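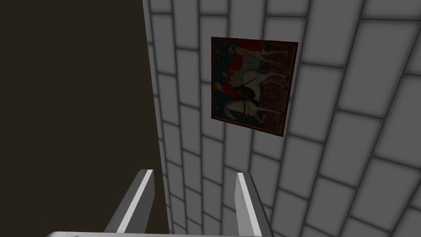
**Monum Building Materials – Masonry Products Division**

**MEDIA RELEASE**
**Wed 24 November**

# Monum releases revised grey block range and updated detailing guide

Monum has released a revised range of grey concrete masonry blocks for internal and sheltered external walls, together with a new edition of its detailing guide for architects, engineers and masonry contractors. The range is sold under the name Ondel and replaces the company's previous grey facing block. Orders are open through existing trade accounts.

The revision concerns the mix design, the dimensional tolerance of the face and the range of special shapes. Nominal block sizes are unchanged, so the new units can be coursed into walls set out on the existing module. Colour matching to older stock is a separate matter and is dealt with below.

## Mix and manufacture

Ondel blocks are made at the Cheng plant on a press line that was recommissioned in September. The aggregate grading has been narrowed at the coarse end, which gives a closer face and a more consistent arris. Curing times have been extended and the units are now held under cover until they reach dispatch strength.

Before release, 263 units were drawn from production and measured for length, height, face flatness and squareness. Units were taken from the start, middle and end of each shift. The full measurement record is included in the technical file, which specifiers can request from the division.

"The earlier block met its declared tolerance, but the variation in height was noticeable on long walls laid in running bond," said Nazanin Shokri, Technical Manager, Masonry Products. "Contractors were taking it up in the bed joint. We have tightened the height tolerance so that a uniform joint can be carried along the full length of the wall."

## Joints and mortar colour

The guide gives more space to mortar than earlier editions did. It contains 12 standard details covering bed and perpend joints, movement joints, corners, abutments to other wall finishes, and heads and sills at openings. Each detail is provided as a drawing with notes on tolerances and sequence.

Mortar one or two shades darker than the block remains the default recommendation for grey units. It tolerates minor differences in colour between pallets and conceals slight staining at the joint. Where a lighter mortar is specified, the guide asks for a sample panel to be built on site and accepted in writing before work proceeds. The panel should be left standing until the last lift is complete.

Movement joints are to be located by the project engineer. The guide does not give a single maximum spacing, and the table of indicative spacings printed in the previous edition has been withdrawn.

## Abutments to painted and lined walls

A new section addresses the junction between exposed blockwork and adjoining plain surfaces, such as painted plasterboard or sheet lining. Two arrangements are shown. In the first, the adjoining surface is held back to form a narrow recess. In the second, the surfaces are butted and the gap closed with a flexible sealant. The recessed arrangement is preferred for dark paint colours, as small irregularities in the block edge are less apparent against a shadow line.

Strong and dark wall colours are also treated in the companion paint schedule prepared by Vatinance, the coatings supplier to the division. The schedule lists 11 colours assessed for use beside grey masonry, with the recommended primer, number of coats and sheen level for each. Low-sheen finishes are recommended for large uninterrupted areas.

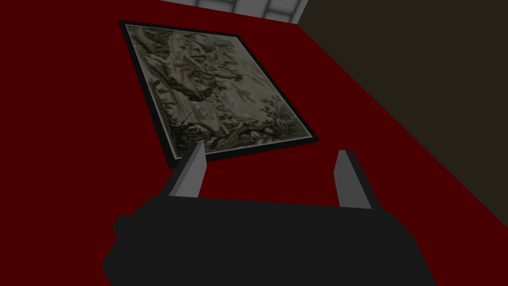 *Plain crimson surface adjoining a very dark plane, with a grid-panelled ceiling at top.*

"Designers regularly ask us what to put next to the block, and until now we have only been able to give general advice," said Parisa Khosravi, Specification Manager. "The schedule gives them a coating system that can be written directly into the finishes specification."

## Transition from existing stock

Remaining stock of the superseded block will be supplied until exhausted. The following conditions apply:

- Projects already under way may reserve old stock against a current purchase order.
- Old and new units should not be mixed within a single wall panel. A change of product should be made at a corner, a movement joint or a full-height opening.
- Special shapes from the previous range are dimensionally compatible with Ondel but will differ slightly in face texture.
- Returned pallets will be accepted only if the original wrapping is intact.

The minimum order for standard units is 300 blocks. Special shapes, including half blocks, corner returns and lintel units, may be ordered in any quantity but carry a longer lead time. Delivery is by crane truck to kerbside. Sites without truck access should contact the dispatch office before placing an order.

## Documentation

The following documents are available from the division:

- Detailing guide, revised edition
- Product data sheet and safety data sheet
- Technical file, including dimensional records
- Vatinance paint schedule for adjoining surfaces

Printed copies of the guide will be posted to registered specifiers. Holders of earlier editions are asked to remove them from office libraries, as details for corners and movement joints have been superseded.

## Media and technical enquiries

**Media:** Parisa Khosravi, Specification Manager, Masonry Products Division
**Technical:** Nazanin Shokri, Technical Manager, Masonry Products Division

Samples of the standard unit and the corner return can be requested through either contact. Please state the project name, delivery address and intended mortar colour.

**ENDS**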